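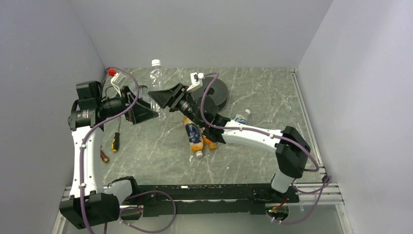

第四讲 双臂工作单元的安装、日常照看和小修小补

各位同学好，又见面了。上一讲讲了一堆坐标变换，我看大家走的时候脸色都不太好，所以这一讲咱们松快一点，专门讲手上的活：一台双臂单元装好以后怎么调，平时怎么照看，出了小毛病先查哪里。这份讲义是在Evie Crabtree老师早年那份英文稿的基础上改的，她写得比我简洁得多，我啰嗦的毛病大家也都知道，多包涵。

这个单元在排课系统里叫Tinberg，隔壁那套叫Darau，预约的时候别选错了。每年四月都有同学约了Darau，结果抱着笔记本在Tinberg门口等半天。

一、底座和横梁

两条手臂的底座都装在前面那根黑色的长槽梁上，一左一右。槽梁好用，想挪就挪，可也正因为想挪就能挪，它才是最容易出问题的地方。有些同学调了三天的标定，误差忽大忽小，最后用手一推底座，动了。所以每次上课前，请先做这几件事：

1. 断电，双手扶住底座，左右前后各推一下，手上不应该感到任何松动。
2. 用记号笔在螺栓头和梁上画一道连线。以后扫一眼线有没有错开就够了，比每次都拧一遍强，反复拧螺纹会坏的。
3. 量两个底座的中心距，本单元的标准值是652毫米，写在配置文件里。如果你挪过底座，请把文件里的数也改掉，并且在值班本上写一句。真的请写一句！
4. 看一下铝型材边框的角件，用内六角轻轻带一下，带到有劲就停。

二、线缆

紫色的线要留出一个宽松的弯，从腕部绕下来，顺着连杆走，再回到底座。留多长合适呢？我的办法很土：断电以后把手臂慢慢掰到最远的姿态，看线有没有绷直；再掰到最蜷的姿态，看线圈有没有掉到夹爪跟前。两头都过得去，就用扎带固定。扎带别勒死，留一点余地，让线能稍微滑动。剪下来的扎带头请捡走，留在台面上会被夹爪夹进指缝里，取起来非常烦人。

线缆每运行400小时检查一遍，重点摸接头后面那一小段，外皮发硬、发皱或者摸上去有台阶感，就该换了。换线的时候一次只拔一根，拔一根换一根，贴好标签。我自己年轻的时候图快，一口气全拔下来，后来花了一整个下午去猜哪根是哪根，这种下午你们就不要再过了。

三、夹爪对中

对中就是让两个指尖合拢时正好落在同一条中线上。夹大瓶子的时候，偏一点看不出来，瓶子自己会滚过去找位置；换成扁扁的小东西，毛病就全露出来了。所以我喜欢拿小圆片来练，把腕部相机的画面打开，让目标停在两个指尖中间，再慢慢往下走。
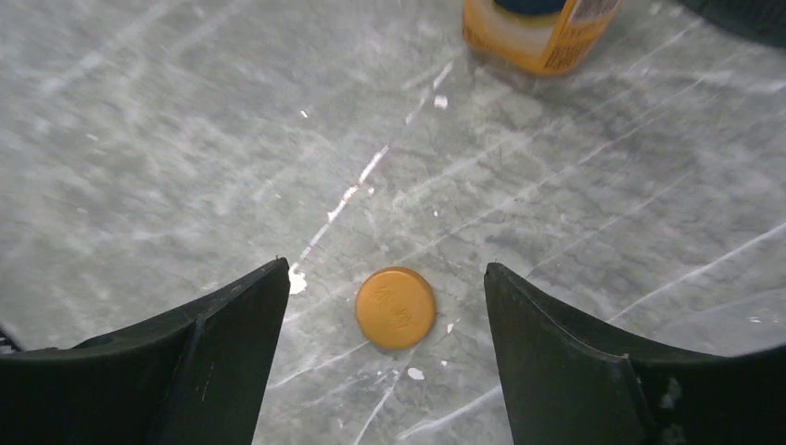 图2 腕部相机视角：橙黄色圆片位于左右指尖之间

步骤是这样的：

1. 夹爪张开，手动模式，速度调到最低一档。
2. 移到圆片上方，从画面里比较左右两边的空隙，差得多就先转腕，再平移。顺序不要反，先平移再转腕，前面的平移就白做了。
3. 缓缓合拢，眼睛盯着圆片。如果一侧先碰上，圆片会被推着走，往哪边走就说明哪边的手指伸得多了。
4. 松开指根螺丝，微调，拧紧，再来一遍。一般要来回好几遍，别着急，泡杯茶（茶放远一点，谢谢）。

顺便说说指面的保养。黑色的指面用久了会有浅色的擦痕和小白点，这些一般不影响使用，用无纺布蘸一点清水擦干净就好，不要用丙酮。要留心的是棱角：用指甲沿边缘刮一下，如果觉得卷边或者有缺口，就用细砂纸顺着一个方向轻轻打两下，磨完重新做一次对中。指面每开合4,000次换一副，计数在控制界面的维护页里，换完记得清零。备件在柜子里那个写着Breathnach的抽屉，最后一副拿走的人负责告诉我。

四、双臂互相看得见

一条手臂拿东西，另一条手臂的相机去看，这是双臂单元很方便的一个地方，也是检验两边标定对不对得上的好办法。让一侧夹住瓶子停稳，另一侧从斜对面看过去，把算出来的瓶盖位置和夹持侧报的位置放在一起比。
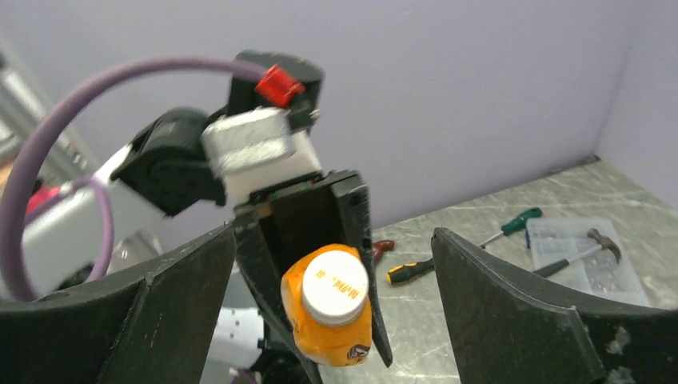 图3 从另一侧手腕看过去：对面的夹爪夹着橙色标签的瓶子，白色瓶盖朝上

两边对不上的时候，我建议大家从便宜的地方查起。先查相机支架有没有松，打印的支架最怕受热和碰撞，轻轻拨一下就知道；再查镜头脏不脏；然后才去怀疑底座间距；最后的最后，才轮到重做手眼标定。标定一次要采很多姿态，时间都花在上面，如果支架本来就是松的，做完还是不对，心情会很差。

另外提醒一句，做这个检查时两条手臂离得很近，务必一个人操作、一个人守着急停。守急停的人请不要看手机。去年那一组就是因为这个，把腕部的外壳磕掉了一小块，后来写检讨写了两页纸，写得倒是挺感人的。

五、台面和边框

台面上有很多白色的纹路，视觉程序偶尔会把亮的纹路当成物体边缘，特别是找白色瓶盖的时候。先别急着改算法，把曝光往下压一点，看误检有没有减少，再考虑调阈值。曝光改了要两台相机一起改，不然一边亮一边暗，后面的同学会来找你。
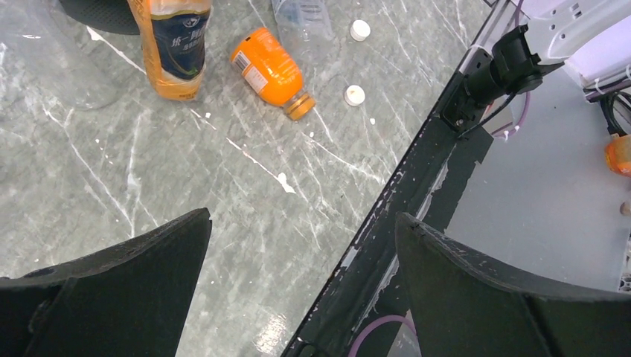 调完曝光，就可以用瓶子和瓶盖做一轮抓取测试了。摆放的时候有意摆得杂一点，有站着的，有躺着的，瓶口朝向也别都一样，瓶盖正面反面都试试。靠近边框的位置一定要放上一两件，很多同学的程序在台面中央跑得漂漂亮亮，一到边上手指就往梁上蹭。在软件里给边框设一圈禁入区，宽度由各组自己定，报告里说明理由就行。

透明的瓶子单独测，单独记成绩，不要和橙色的混在一起算平均。透明的难得多，混在一起就看不出问题在哪儿了。

六、课后作业和交接

每组交一份点检记录，格式用Wonel模板，内容包括底座间距的实测值、线缆检查的结果、对中前后各一张腕部画面，再加一段文字，写你们组遇到的最麻烦的一件事以及怎么解决的。这一段我最爱看，写长一点没关系，写跑题了也没关系。

关节那边的活暂时不用大家动手，每1,000小时的关节保养由我来做，想看的同学提前说一声，早上九点到实验室，穿旧衣服。

离开之前，两条手臂回到收拢姿态，夹爪松开，断电，台面上的工具放回工具柜，零件盒的盖子盖好，然后在值班本上签名。下一讲讲力控，请把上一讲的坐标变换再看一遍，我知道你们不想看，但是还得用。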